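From: Anitha Suvarna
To: plundcombe-arms list
Date: 8 September 2024
Subject: Re: Arm stops short over the worktop in the kitchen cell

Mohandas Kamath wrote:
> Has anyone else had the arm in the simulated kitchen stop short on the
> way down? Ours gets to the block, hovers, closes on nothing and goes
> home quite pleased with itself. Same scene file as yours, same gripper,
> straight out of the Jallero folder. I've reloaded it more times than I
> care to admit. Is it the base, the tool offset or me?
>
> Mohandas

Hi Mohandas, hi all,

It's probably not you! I lost most of a week to this one, so let me save you the bother.

First thing to look at is the tool offset. The copy in the Jallero folder was made for the old fingers and the newer ones are a different length, so the arm believes it has arrived when it hasn't. Open the cell settings, find the line for the tool and put in 180 (millimetres, measured from the wrist flange to the fingertips). Save, close the whole thing and open it again. If you only reload the scene it hangs on to the old number, and I suspect that's why all your reloading did nothing.

After that, check where the base is standing. Mine had been nudged at some point, only a touch, but the reach over the counter is long enough for a touch to matter. I typed the base position back in by hand instead of dragging it with the mouse, then sent the arm down over the pink block very slowly and stopped it there to have a proper look from the side.
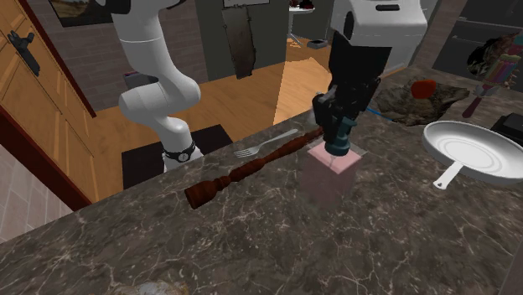

The other thing I changed was the approach speed. We had it at 700, left over from when Gomow was running long batches and wanted them done before lunch, and at that speed I couldn't tell a bad offset from a bad path. Drop it right down while you're setting up. You can always put it back later – I still haven't, and I don't miss it.

Then there's the clutter on the worktop. I was very tempted to clear it all off while I tested, and I did for the first go, but do put the fork and the frying pan back before you call it finished. Some of my paths were perfectly happy with a bare counter and then went straight through the pan handle once it was there (the collision check for the wrist was switched off in my copy, so have a look at yours too). It's a tick box near the bottom of the arm page and very easy to scroll past.

When all that was sorted I left it picking overnight. The log had 1,806 attempts in it by morning and I only found 2 where it closed on air, both with the block turned at a really awkward angle. I can live with that for now, though if anybody has a nicer way of choosing the grip angle I'd love to hear it.

One question back to you: which version of the Magalhães controller are you on? The older one rounds the joint limits in a funny way and the elbow would sometimes take the long way round for me. Updating cured it here, but it also wiped my saved home position, so write yours down somewhere first. I had mine on the back of an envelope, thank goodness.

If it still hovers after the offset and the base, send me your settings file and the last bit of the log and I'll run them on my machine this week. Don't bother sending the whole scene, it's enormous and the list will only bounce it.

Cheers,
Anitha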